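Everyone keeps sending me the stacking box sets. "Three sizes, tidy shelf, done." I've now had a set since October and I have some doubts.

First, the sizes. Mine are from Fakholm and they're sold as a tower. You'd assume big at the bottom, small on top. Fine, until you need the thing in the big one, and it's always the big one.

So you flip the order and put the big one up top where you can reach it. Now the lid sticks out past everything under it and you bump it with your elbow every time you walk by.
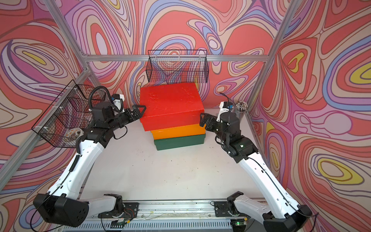
Red on orange on dark green, biggest on top. Loud wallpaper optional.

Color coding is the other promise. Drahomíra Jurčo swears by it: red for papers, green for cables, and so on. I asked her what was in the orange one and she had to open it.

Labels would fix that. The people who sell colored boxes never seem keen on labels - I wonder why.

Then there's the overhanging lid. It looks nice in the shop. At home it's the part you grab, and if the box is full you're holding the lid while the rest stays put. Ask me how I learned to grip from the sides.

Someone will say to buy the Brurneo ones with the flush lids. Miroslava Paulík did. She says they're better. She also has 2 of them still in the plastic.

What I'd like to see is one person whose stack has the same stuff in it after a year, and who can get to the bottom box without putting the other two on the floor.

Until then I'm keeping my set, using the top one, and calling the rest furniture.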